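Tramulen Day Nursery, Cundlow site
Monthly kitchen and playroom check, April
Inspector: Slavica Stojanovska

1. Extinguisher, room 133: pin and seal intact. OK
2. Hot tap, children's sink: 53 C. Fail. Reset mixing valve and retest.
3. Fridge door seal: split at lower hinge. Order part 705 from Kelmendi.
4. Plastic bowls and cups: no chips or cracks found by hand check. OK 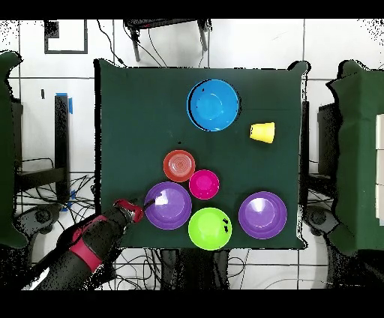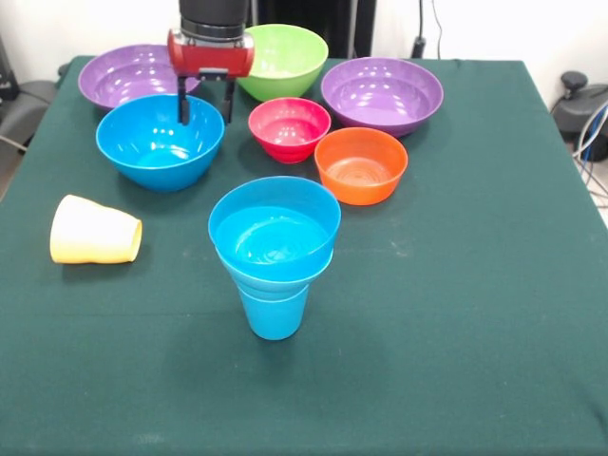
5. Dish racks: rust on two feet. Replace.
6. Floor by back door: mat curls at one corner. Tape is not acceptable; fit new mat.
7. Outlet covers: one missing, north wall. Fitted during visit.
8. First aid box: burn gel expired. Restock.

Items 2 and 3 to be closed before the next visit. Send valve reading to Visar office.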